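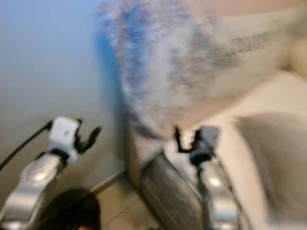 Wastmont clinic adds hearing checks for veterans

Fri 5 April - Veterans in Wastmont can now get a hearing check without the drive to Hovlow. Walk-ins mornings only, appointments after lunch. Clinic tested 224 people since January, most of them for ringing in the ears after service around engines or artillery.

"A lot of them waited years to ask," said audiologist Tainá Fagundes. Follow-up visits are booked at the front desk, same day if theres room.

Bring discharge papers and any old test results. Spouses can sit in. Kairys Street entrance is closed for paving, use teh side door.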